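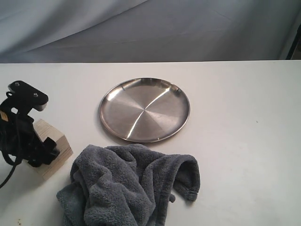
Two-Stroke Marine Engine Durability Program: Interim Report to Jaravix, June

Work covered: bench running of the three-cylinder test engine, teardown, and preparation of the second block. The work was done in the Dalden shop. Boring and honing were contracted to Zamudio.

Running hours. The first engine logged 821 hours against a target of 2,000. The run was stopped when compression on the center cylinder fell below the limit set in the test plan. The outer cylinders were still within limits at shutdown.

Teardown. The center piston showed scuffing on the exhaust side and a stuck lower ring. Crank bearings were in tolerance. The oil pump delivered less than its rated volume at idle and met its rating above 3/4 throttle. The pump cable had stretched, and the adjustment procedure now calls for a check at every plug change. 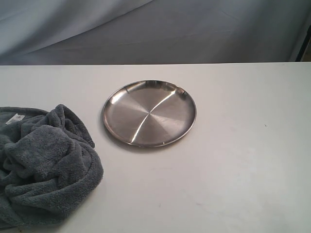
Katside Engine Test Group

Cooling. Water flow through the head was measured with the old and new thermostat housings. The new housing removed the hot spot near the center exhaust port. It will be used on the second engine from the start.

Budget. Machining cost $2,932, which includes one sleeve that was not in the original estimate. Gaskets, rings and bearings cost $1,356. Fuel is billed separately. No additional funds are requested for this period.

Open items. The replacement exhaust temperature probe has not been delivered. The second block is bored and measured but not assembled. The load schedule for the next run needs approval from Jaravix before break-in begins.

Next report: at the end of break-in on engine two, with plug readings and compression figures for all cylinders.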